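Trois jours à Cenonholm sans voiture, ça vaut le coup ?

Bonjour à tous. On part à deux fin août, départ le 18 août, et on hésite à passer trois nuits à Cenonholm ou à rester tout le séjour à Trunuldale. On aime marcher, manger du poisson et se baigner si l'eau n'est pas glaciale. Pas de voiture. Est-ce qu'on peut tout faire à pied ou en bus depuis le port ? Et faut-il réserver la traversée ? Merci d'avance.
Maud_44

Kjell Wikström
J'y ai habité quatre ans. Le village date de 1810 et se traverse en vingt minutes, donc la voiture ne sert à rien. Le bus 431 part du port et dessert la plage nord et le phare, mais le dernier retour est à 19 h 10. Pour la baignade, la plage nord est la mieux abritée – celle du sud est plus belle mais il y a du courant. Côté repas, allez chez Isaksson, sur le quai, avant 19 h ou après 21 h. Réservez la traversée, surtout à l'aller. Au retour il reste presque toujours de la place.
En soirée c'est très calme.
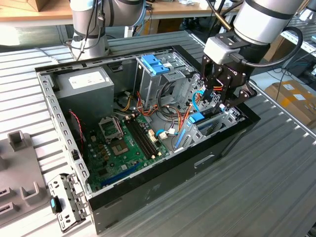 Tour ouverte, côté alimentation et carte mère.

Si vous voulez des bars et des concerts, dormez plutôt à Trunuldale et venez à la journée.

pierrot-des-iles
Trop cher et rien à faire quand il pleut. Une nuit suffit.

Zarno
Pas d'accord avec le message précédent. Nous y sommes restés cinq jours en septembre, avec deux averses en tout. Le sentier du phare se fait en trois heures aller-retour, prenez de l'eau, il n'y a pas de fontaine après la chapelle. Pour dormir, les chambres derrière l'église sont moins chères que celles du port et on n'entend pas les bateaux. Comptez 500 couronnes la nuit pour deux, petit déjeuner non compris.

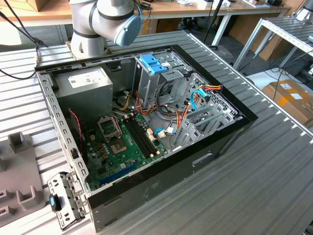 Boîtier couché, panneau latéral retiré.

Maud, la supérette ferme à 18 h, faites vos courses en arrivant.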